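Best way to fold a plain rectangle so the edges line up?

Posted in Paper & Fabric, 24 September 2019

I have been put in charge of folding for a Kundance fundraiser, on the strength of once having folded a map correctly. We need 200 programs and each starts life as a plain rectangle. Mine come out as a shape geometry has yet to name. Do I start at the short edge or the long one, and does the table matter?

Nii Gbeho

fernmont_folder

The table matters more than your hands do. You want it flat, clear, and a different color from whatever you're folding, so you can see the edge. Pale and speckled is fine. Glossy white paper on a glossy white counter is how I lost an evening in August.

Set the piece down with the tall side running away from you and get it straight before you touch a corner. A small tilt at the start is a big one after two folds.

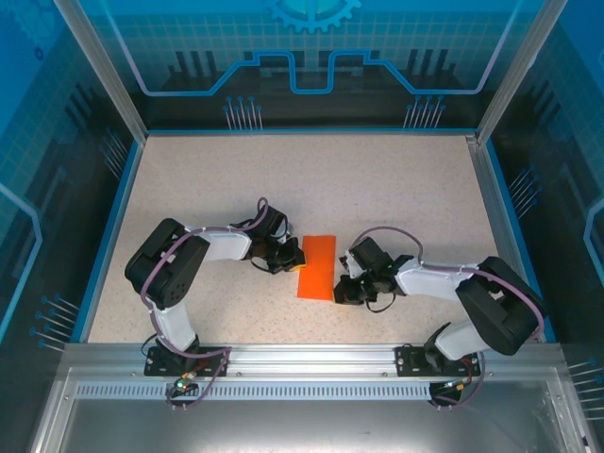
Orange-red on beige, lower end a touch to the left. Straighten before folding.

Then bring the near short edge up to the far one, hold the corners together with one hand, and press the crease from the middle outward. Don't start the crease at one side – the paper creeps, and then you're back to your unnamed shape. Do 17 or so and stop for coffee. Your creases get worse long before you notice.

Agyeman

Bone folder. Buy one.

memavell_mom

I did 800 napkins for my sister's wedding and never straightened a single one first. They went under the forks and the marriage is fine. That said, programs get held up in front of people's faces for an hour, so maybe listen to the first reply. The back of a spoon works if you don't want to buy the bone thing.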